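Ticket 427: Gripper drifts sideways during hand-controller demos in the block scene
Opened by: Drahomíra Hájek
Project: Nolano
Component: teleop bridge (Sokitz), simulator build 33
Status: resolved, follow-up open

11 May 2022
Driving the simulated arm with the hand controller to record block demos. Coarse moves are lovely now, much smoother than the last build! But when I get down close to the mat and slow right down for a grasp, the fingers slide off to one side of where I'm steering them. Two views of the block setup I'm using:
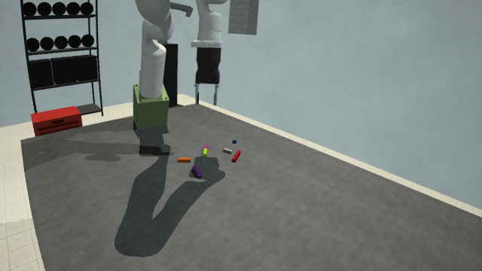
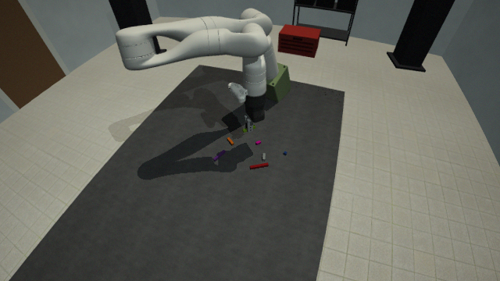
To reproduce: load the block scene, clutch in, bring the gripper down over any block, then hold your hand as still as you can. The drift starts once you're moving very slowly. Let go of the clutch and it stops. Clutch in again and it comes back, always in the same direction.

Things I tried, in order:

Restarted the bridge. No change.

Recalibrated the controller on the desk, twice. No change, although the second calibration did fix a small wrist twist I'd been living with for weeks, so that was a nice bonus.

Replayed an old demo from October on the new build. It tracks perfectly, fingers right down to the block. So the arm model and the joint controller look fine, and I'd bet on something between my hand and the target pose.

Turned off the smoothing filter. Drift gone! The motion is jittery as anything without it, and I wouldn't want to train on demos like that, but it was great to finally see the thing stop.

Reply from Hafstein support
Thanks for the replay test, that saved us a lot of digging. Could you send the filter section of your config, and the log with pose output switched on?

Reply from Drahomíra
Attached both. While I was in there I noticed the filter window is set to 4000. Our other station has it at 4. Is that field in samples or microseconds?

Reply from Hafstein support
Samples, as of this build. It used to be microseconds, and the migration script should have converted it. With a window that long the filter keeps averaging in your approach path, so the target gets pulled back toward wherever you came from. Please set it to 4, restart the bridge and record a few grasps.

Reply from Drahomíra
That did it! Recorded a fresh batch after lunch and the fingers stay where I put them – even on the tiny blue cube, the one I'd been avoiding. Small wrist corrections come through cleanly too, and the whole thing is a joy to drive.

Two requests before this closes. Could the bridge print a warning at startup when the window is over a sensible limit? And the Ineven station hasn't been migrated yet, so please hold the script back until it's patched. I've marked the demos recorded with the bad setting as "do not train" and left them in the folder in case you want them for a regression test.

Reply from Hafstein support
Yes please to the demos. Startup warning is going into the next build, script fix is in review. Leaving the follow-up open until Ineven is migrated.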